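Ticket 819
Product: Kanard Recorder (annual support plan, two-arm bench package)
Customer site: Tasthorpe
Opened by: Sanne Hoekstra
Status: Waiting on customer
Priority: Normal

Summary
Right arm lags left arm during playback of recorded bottle-handling episodes. Recorder log shows dropped joint packets on the right channel only.

Reported by customer
Running the bottle tidy task, two arms, recorder at default settings. The first few episodes play back clean. After that the right arm starts late on each move and the recorder prints "R stream gap" in the console. Episode 304 is the first one with the warning. Left arm has no warnings in any session. Restarting the recorder clears it for a while, then it returns. We bought the package through Van Loon and they sent us to you.

Support, first reply
Please send the session log, the recorder version and the exact order in which you power the arms and start the software. Do not re-home the right arm until we have the log.

Customer
Log attached. Version is the January release, never updated. Order is left arm, right arm, PC, recorder. Both arms go to the same switch.

Support
Log reviewed. Findings:

R stream gap count: 314
L stream gap count: 0
Longest gap: 8 ms
Joint limit faults: none
Gripper faults: none

A worn joint or a bad home position would show up as a tracking error, and the log has none. The gaps are on the network side or in the recorder buffer. Please do the following in order and report after each step.

1. Swap the two arm network cables at the switch. Leave the arm ends alone.
2. Record a short session with the same task.
3. Check whether the warning stays with R or moves to L.
4. Put the cables back and repeat with the preview window closed.

Customer
Step 3: warning stays with R. Step 4: gaps still there, fewer of them. Did both twice, same result.

Support
That clears the switch ports. What remains is the arm end of the right cable, the cable itself, or the buffer setting. Please send a view of the bench in working position, taken from above, so we can check arm placement and cable routing against the install sheet.

Customer, attachment added 27/12/2025

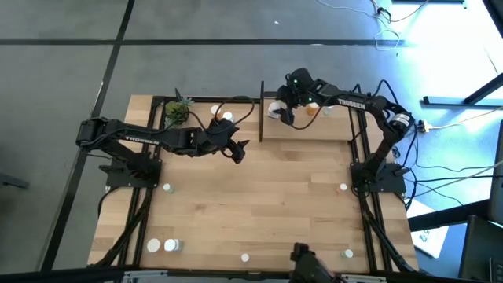 Bench with both arms over the table, bottles and caps set out for the task.

Support
Received. Arm placement is fine for this package – one base on each side, both reaching in. On the right arm there is a cable hanging in a curve under the forearm, in front of the shelf bottles. Please clip it closer to the link before the next run, leaving enough slack for full wrist travel. We do not think it causes the gaps, but it can catch a bottle on a shelf pick.

Next steps:
1. Replace the right network cable end to end.
2. Install the Urnwood patch from the download page. It raises the buffer for the second channel.
3. Record one full session and send the new log.

If the gap count is still above zero after that, we will open a return for the right arm controller under the plan.

Customer
Cable on order. Will patch first and test with the old one – want to know which of the two fixes it.

Support
Fine. Keep the two logs separate. Ticket stays open.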